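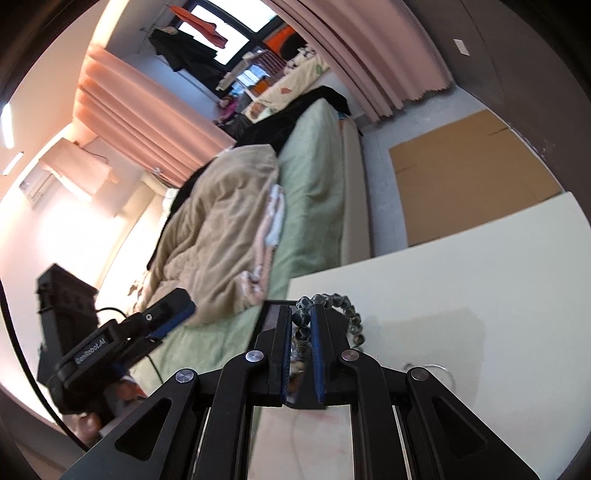 A strand of dark beads over a white tabletop, with a bed and bedding beyond.

Itach Opens Bedroom Sorting Program to Households in Valcárcel

VALCÁRCEL, 2026-06-28 - Itach, the home organization service, today announced that its Bedroom Sorting Program is open to all households in Valcárcel. The program, which began as a trial in April, offers residents help with the small belongings, bedding and clothing that gather in rooms used for sleeping, dressing and working at the same time.

During the trial, Itach staff carried out home visits to 187 households. Each visit covered one bedroom and was limited to a single morning or afternoon. Residents chose which items would stay in the room, which would move to another part of the home and which would be given away. In total, 905 bags and boxes of clothing, linens and household goods left the bedrooms of participating homes.

"Most people who called us asked for help with a closet," said Stella Mohamedi, director of home services at Itach. "When our staff arrived, the closet was often in fair order. The trouble was on the bed and on the table next to it. Necklaces, cables, a blanket waiting to be folded, clothes that had been worn once. We changed the order of the visit to start there."

Under the revised format, each visit opens with the tabletop. Jewelry and other small pieces are sorted first, while the surface is clear enough to lay them out and before any bedding is shaken or moved. Bracelets and necklaces are checked for worn thread and loose clasps, then placed in a lidded tray with a separate space for each strand. Pieces in need of repair are put in a labeled envelope and handed to the resident.

The bed follows. Blankets and spreads are folded to the width of the shelf where they will be kept. Clothing is divided between the closet and the wash, and no garment is returned to the mattress once it has been picked up. Toys and stuffed figures are set aside for their owners to place. Flat cardboard is kept until the end of the visit, when it is either made into boxes for outgoing items or taken away for recycling.

Curtains are included on request. Staff will take down, fold and bag one set of curtains per room for cleaning, but do not wash or press them on site.

Trays and shelf dividers for the program are supplied by Zindovel, which worked with Itach on the size of the jewelry tray. An early version was too deep, and shorter bracelets were found to slide beneath longer strands. The tray now in use is 2 inches deep and fits in a standard nightstand drawer.

"We were glad to receive such plain comments from the people using the trays," said Sepehr Jafarzadeh, product manager at Zindovel. "The first round of changes was made within 30 days, and the lid was redesigned at the same time."

Ghazal Najafi, who took part in the trial with her two daughters, said the visit had settled a long disagreement over the use of the work table. "The beads have a place and the chargers have a place - and the girls know which is which. I still fold the blankets my own way, and the staff were very polite about it."

Visits may be booked by residents of any rented or owned home in Valcárcel. Shared bedrooms are eligible, provided that every adult who uses the room has agreed to the visit. Residents are asked to be present throughout and to put away money, medicines and personal papers before staff arrive. Furniture will not be moved between rooms or taken apart.

A printed guide, "One Room at a Time," will be given to each household at the close of the visit. Written by Setareh Alipour, training lead at Itach, it covers folding methods, seasonal storage for bedding and the care of beaded jewelry. Copies are also available at the front desk of the Itach office.

About Itach
Itach provides home organization services to private households in Valcárcel, including room visits, storage planning and staff training.

Press contact
Shirin Shahbazi, Communications Office, Itach, Valcárcel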